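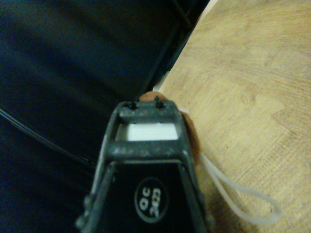
A lawn mower engine has to breathe in order to run. It pulls in air from outside, and the air around a mower is seldom clean. Dust is very small and very light, and it settles on machines of every kind. On dark gray plastic it is easy to see, as small pale specks among the scuffs. Dust on the outside of a machine can be wiped off with a cloth. Dust inside an engine is a more serious matter, and for this reason a mower has a part called an air filter.

Why an engine needs air
A gasoline engine makes its power by burning fuel in a closed space called a cylinder. Nothing can burn without oxygen, and oxygen is found in the air. Before each burn, the engine draws in air mixed with a little gasoline. A spark lights the mixture. The hot gas pushes down on a metal part called the piston, and the movement of the piston turns a shaft. On many mowers the blade is joined to the end of this shaft.

The fuel makes up a much smaller part of the mixture than the air does. If the engine receives too little air, the mixture is called "rich," which means it has too much gasoline in it. A rich mixture burns badly. The engine may cough, lose power or give off black smoke.

What dust can do
The piston slides up and down in the cylinder very quickly, with only a thin layer of oil between the metal parts. Much of the dust in a yard is made of tiny grains of soil and sand. When these grains get into the oil they act like sandpaper. They scratch the walls of the cylinder, and a scratched cylinder cannot hold its pressure well. The engine grows weaker and begins to use up its oil. Washing the engine does not repair this kind of wear.

Inside the filter
The air filter sits inside a cover on the side or the top of the engine. There are 2 common kinds. A paper filter is folded back and forth like a fan, so that a large sheet can fit into a small box. A foam filter is a soft sponge, often with a little oil on it. The oil makes the foam sticky, and dust clings to it. Some mowers have both kinds, one over the other.

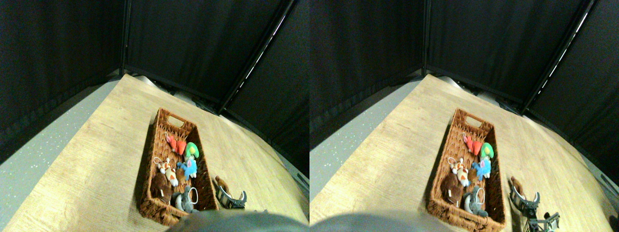
All filters follow one rule: the holes must be large enough for the air and small enough to stop the dirt. The same rule can be seen in objects at home. Consider a woven wicker basket full of plush toys, standing on a wooden table. The toys are far too big to pass through the weave, so the basket holds them. Dry sand poured into a basket of this kind would soon find the small gaps and run out. A mower filter needs much finer gaps, and its paper fibers or foam cells form a crowded maze. Air can turn the corners of the maze. Many grains of dust cannot, and they strike the sides and stay there.

When a filter is full
A filter that does its work becomes dirty. In time the dust blocks so many of the gaps that air cannot get through easily, and the mixture becomes rich. In a dry month such as July, when the soil is loose, a filter may fill sooner than it does in spring. The owner's manual for each mower states how often the filter should be checked. An adult should follow the manual, and should always let the engine cool and disconnect the spark plug wire before opening the cover. Paper filters are usually replaced. Many foam filters can be washed with mild soap, dried fully and oiled again.

Children must never touch a mower or open any part of it, even when the engine is off. Stay indoors or well away from the yard while grass is being cut.

An activity to try
You will need 2 clear jars, a spoonful of garden soil, 200 milliliters of water, a paper coffee filter and a rubber band. Ask an adult to help.

Place the coffee filter in the mouth of the first jar so that it hangs down like a pocket, and hold it in place with the rubber band. Stir the soil into the water in the second jar. Pour the muddy water slowly into the filter and wait. Compare the water that has passed through with any that is left in the second jar. Then look at the paper. Now pour more muddy water through the same filter and watch whether it drips more slowly. Do not drink the water. It may look clearer, but it is not safe.

Words to know
Cylinder: the round space inside an engine where fuel burns.
Piston: the metal part that moves up and down in the cylinder.
Rich mixture: fuel and air with too much fuel in it.

Text by Brittany Vachon. Checked by Isamu Tsuji, Presby Small Engine Workshop.
Last reviewed 2025-03-18. Young Readers' Sheet 109.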